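Vurkeck
Join us
Equipment Planning Coordinator (Robotics)

Location: Desgate, on site most days
Hours: full time, some flexibility around school runs and the like
Reports to: Hipólito Rivadeneira, Head of Operations
Applications close: 22nd December

Who we are

Vurkeck builds and runs small robot workstations for companies that want everyday handling tasks done on a tabletop: picking up, setting down, sorting, putting things in trays and taking them out again. We started with one bench and a lot of borrowed tools, and we have grown faster than our spreadsheets have. There are 42 of us now, most of us in the long building on the Desgate side of the river, with a smaller group at our Zapata site who look after spare parts and repairs.

We are a friendly bunch and we like our work. We eat lunch together more often than not, we argue cheerfully about cable routing, and we will be very glad to meet you.

Why we are hiring

Until now, buying has been done by whoever needed the thing. An engineer would run short of grippers, ask around, find a supplier and send Hipólito the bill. That was fine when we were tiny. Last October we sat down to look at what we had bought over the year and found 744 separate orders, a good many of them for the same parts at different prices, and a few for parts we already had sitting in a drawer at Zapata. (The drawer has since been labeled. You will be welcome to label the others!)

At the same time we are getting ready for Drurkar, our biggest project so far, which will mean adding 8 new two-arm workstations over the coming year. Each one needs arms, mounting plates, framing, wiring, control boards, power supplies and a good supply of ordinary household and office items for the arms to practice on. Somebody needs to work out what to buy, when to buy it, and what it will all cost once shipping and spares are counted. We would love that somebody to be you.

What you will be doing

You will keep the equipment budget for the whole company and sit down with Hipólito each month to go over it. You'll start with the Drurkar purchase plan, which exists today as a rough draft and a number of hopeful sticky notes, and turn it into something with dates and totals that the rest of us can follow.

You will get quotes, compare them properly and ask suppliers the awkward questions about delivery times, warranties and what happens when a motor fails after three months. You'll talk with the engineers about what wears out and how quickly, so that we hold enough spare grippers and cables without filling a whole room with them.

You will also help us choose between repairing an arm and replacing it. We have never had a good rule for this and tend to go by feel, and our feelings are usually on the side of the arm. Facundo Pereyra, who leads the workstation team, has kept repair notes for years and is very keen to hand them to a person who will read them.

Then there are the small things. Batteries, pens, trays, cups, cases: the items on the tables cost very little each, but they get dropped, scuffed and lost, and a workstation with nothing to handle is an expensive piece of furniture. Part of your week will go to keeping those shelves stocked.

What we are hoping for

You have spent at least 2 years buying, planning or budgeting for equipment of some kind. It doesn't have to be robots. A hospital, a school kitchen, a print shop, a theater or a farm would all have taught you plenty that we could use, and we'd enjoy hearing about it.

You are comfortable with spreadsheets and you notice when a total looks wrong. You write clear, polite emails and you can say no to an engineer kindly, then explain what would turn it into a yes. You don't need to know how a robot arm works on your first day, though you should be curious enough to come and stand by a bench and ask.

Some experience with import paperwork would be a real help, as several of our parts come from overseas. Spanish would be handy too, but please don't let either of these put you off.

What we offer

A salary set according to experience, which we will tell you plainly in our first phone call. Paid vacation, health coverage and a retirement plan from your first month. A training allowance you can spend on a course of your choosing. A desk by the window on the workshop side, near enough to the benches that people will wander over and tell you what they're short of.

For your first few weeks you will be paired with Facundo's team, so that you can see how the stations go together and what each part is for before you have to argue over its price.

How to apply

Send us your résumé and a letter of a page or so through the form on our jobs page. In the letter, please tell us about one purchase you planned that went well, and one that didn't, and what you did next. We read every letter, and we'd much sooner have yours in your own plain words than in polished ones.

First conversations are by phone and last a little over half an hour. After that we'll invite a small group to Desgate for a morning, with coffee, a walk through the workshop and a short budgeting exercise based on a single workstation. We will pay your travel.

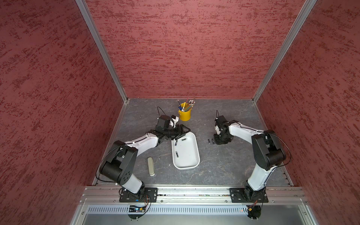
If you need any adjustments for the call or the visit, mention them on the form and Hipólito will arrange them with you directly. Questions about the job itself can go to him as well, and he is happy to talk before you apply.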